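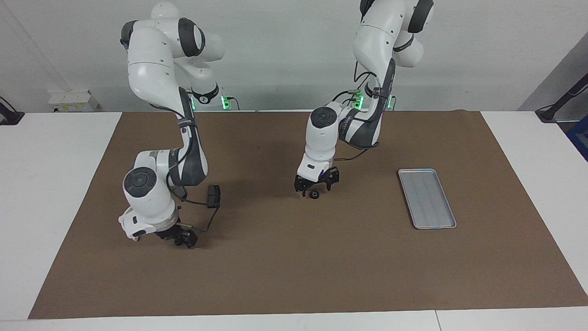
brown mat, white table, green light on

ok thread time. moving my mom out of her apartment in Barkport and into the place in Hollis. she has been in there 20 years. I have learned things. typing this on the stairs so bear with me

1/ start with the kitchen. everyone says start with the closets. wrong. kitchen took us three evenings and that was with most of the pans already gone to my cousin

2/ the movers. we got quotes from four places. cheapest one wanted 300 up front in cash and wouldn't put anything on paper. pass. went with Arkico in the end, 500 deposit, refundable until the week before. guy on the phone was rude but the paperwork was clean

3/ READ the paperwork though. stairs are extra. "long carry" is extra, meaning if the truck can't park by the door they charge you for the walk. mom's street has had that same dug up bit in front of the building since June. guess who paid for the long carry

4/ call the city about a parking permit EARLY. I called at 4pm, was told the permit desk closes at 3:30. called the next morning, was told its online only now. the online form wants a permit number to apply for a permit. still don't know what I typed in there but it went through

5/ boxes. do not buy the big ones. I bought the big ones. my mother filled one with cookbooks and we had to unpack it on the landing with the neighbor waiting to get past with her groceries. small boxes for books, big ones for pillows and coats, done

6/ tape. the cheap tape splits down the middle and then you spend ten minutes picking at the roll with your nail. Dostex stuff was fine, a bit loud. get more than you think. get a second pair of scisors too bc the first pair WILL get packed

7/ label the side of the box, not the top. they get stacked. you can't see the top. I knew this and still did the top on the whole first batch

8/ storage unit. mom won't part with the dining table and it does not fit in Hollis, we measured it twice. so it's in unit 2551 with her sewing machine, two lamps and a rug I am pretty sure has moths. first month free, then you find out you have to buy their lock and their insurance. you can bring your own insurance if you ask. ask

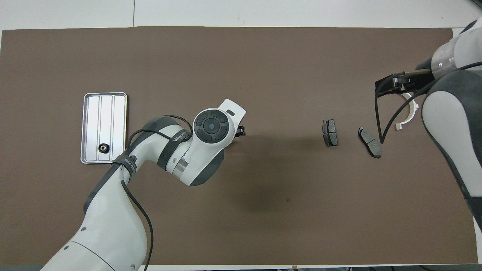

9/ where was I. storage. take a folding chair with you when you go. I'm serious. you will end up sitting on the floor of that hallway going through a box of old mail, and the lights are on a timer and go out on you

10/ the old mail. my god. phone bills from a company that doesn't exist anymore. every school report I ever got. the warranty for a microwave that died when I was in college. mom wanted to read each one out loud. I let her for one evening and after that we had a bag system, keep / shred / ask me later. ask me later is three bags

11/ utilities. cancel the old place for the day AFTER you hand in the keys. I did it for the same day and they shut the power off in the morning. we cleaned the fridge by phone flashlight

12/ change of address, things I forgot: pharmacy, dentist, library, the car insurance, her church newsletter. the church noticed first. they called ME

13/ shoutout to Cherry Mae Quiambao on the second floor who fed us pancit both nights, lent us her hand truck and wouldn't take the gas money. mom cried in the elevator over that one. she's going to miss her more than the apartment I think

14/ take photos of every wall before you hand the keys over. inside the oven too. last landlord of mine tried to bill me for a burner that was broken when I got there and I had nothing to show. this time I have pictures of everything including the tub drain

15/ first night box. sheets, toilet paper, phone charger, one pan, her pills, coffee. it rides in YOUR car, do not let it go on the truck. ours went on the truck. the truck got to Hollis at 9:40 pm

16/ she likes the new place so far. says the kitchen light is too yellow and the upstairs guy walks heavy. she's already rearanged the living room twice — I was told the couch goes back by the window tomorrow

17/ someone asked about tipping. we did cash, same for each guy, plus cold drinks. the drinks went over better lol

18/ ok phone is at 4 percent and the charger is in a box labeled MISC. if anyone near Hollis wants large moving boxes, barely used, DM me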